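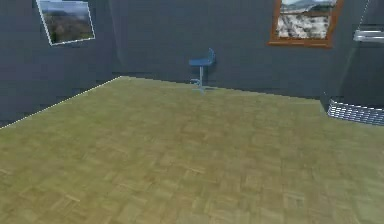

El Idrissi

5. Moisture movement and seasonal gapping

The 237 floors in the survey were all solid timber block, laid before central heating was common in the Dakberg area. Most have since had ducted heating or split systems put in, and the change in winter humidity accounts for much of what owners describe as wear. In interviews the word "worn" was used for scratches, for faded colour, for loose blocks and for gaps, so each floor was inspected again by the same person before it was coded.

Gapping was recorded at the end of winter and again in late summer. A gap was counted only where a feeler gauge passed between two blocks for at least 50 millimetres. Shorter openings at corners were left out, as they were often old chips filled with wax or dirt. Floors on ground-level slabs behaved differently from floors on joists, and the two groups are kept apart in what follows.

Pattern made a difference. In herringbone, each block meets its neighbours end to side, and shrinkage across the width opens a line that runs on through the floor. In basket-weave (Figure 3) the direction of the slats changes from square to square, and movement tends to be taken up at the edges of each square. The gaps are then smaller, but there are more of them, and they collect grit. Owners of basket-weave floors rarely mentioned gaps at all. They were more likely to complain that the floor looked dull or was hard to mop.
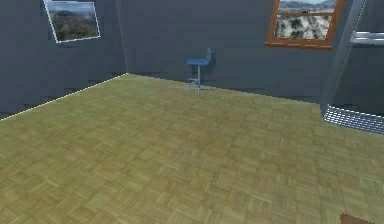
Adhesive was the other main factor. Floors laid in hot bitumen had gone brittle underneath, and blocks near outside doors could be lifted by hand in many of the older houses. Later floors, laid in a rubber-based glue, held well but had crept. In the Zirnik flats, where both adhesives were found in the one building, the bitumen floors had more loose blocks and the glued floors had wider gaps along the hallway. We did not find a floor with a high score on both measures.

Refinishing history was hard to establish. Few owners knew how many times their floor had been sanded, and the receipts we were shown covered recent work only. Where a heat register or threshold could be taken up, block thickness was measured beside it and compared with an unsanded piece from under a cupboard — a method adapted from our earlier work in Sada. It gave usable readings in under half the houses and is reported here as a guide only.

The effect of humidifiers could not be tested. Too few households ran one through the whole heating season, and those that did had usually bought it for a child's cough or a piano. A logged trial starting in September, before the heating comes on, would give a better answer.

Comments (3)

parquet_reno: Was the subfloor moisture logged or only spot checked? We had 5 rooms done and the slab reading was different in every one.

hallway47: Bitumen is a nightmare to get off. Ours took most of the winter and we still have two boxes of blocks in the shed.

Guest: Would like to see the herringbone numbers split by room size. Is the data table posted anywhere?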